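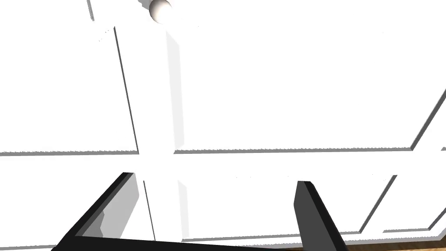
*Wrist view in simulation: open gripper in front of a white cabinet, knob at the top.*

# Mimudeck

Mimudeck is a set of simulated household episodes for studying one narrow question: how much can a policy do with the wrist camera alone? We started it as a side branch of Flitunik, our larger mobile manipulation project, and it got interesting enough (to us, anyway!) that it now has its own repo.

## What's in it

- 364 episodes in 14 rendered interiors
- 3 task families: open a cabinet, close a cabinet, find the cabinet again after turning away
- RGB from the wrist, joint states, gripper width, base pose
- a text instruction per episode

69 episodes are held out for testing. Their rooms never appear in training, so please don't reshuffle the splits.

## The method

The baseline, Huang, keeps a short memory of past wrist frames and scores each new one for how much it helps locate the target. Low-scoring frames still go in, but with less weight. That's the whole trick, and we love how small it is: one extra head on the encoder and one extra loss term.

White cabinets were the hard case. Up close there is very little texture to hold on to, just thin shadow lines between panels, and a policy without memory tends to drift sideways along the front. With memory on, the drift mostly goes away and the approach gets a lot calmer. Watching those rollouts side by side was the best Wednesday we've had in months.

The search episodes are a different kind of fun. The wrist can tilt so far that the view holds ceiling, trim and wall, with no cabinet front clearly in it.

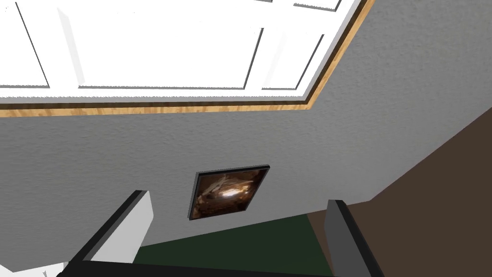 Biteck wrote on the tracker that views like these should be dropped before training, as they carry no signal about the handle and slow down every epoch. We tried that, and search got worse: the policy lost its sense of which way to turn back. Opening and closing hardly changed, so if you only care about those two, filter away.

## Known issues

- Speckle along some panel edges. It comes from the renderer and we left it in.
- Base pose is logged at a lower rate than the joints. Interpolate before you stack them.
- No real-robot data yet. Don't read the results as a claim about hardware.

## Loading

Each episode is one folder. Start with `meta.json`, which lists the streams and their rates. Frames are stored in their original orientation, so a rolled wrist gives you a rolled view.

Related

Flitunik: base and arm control
Huang baseline: training notes
Mimudeck: changes in the February release
Mimudeck: how the held-out rooms were picked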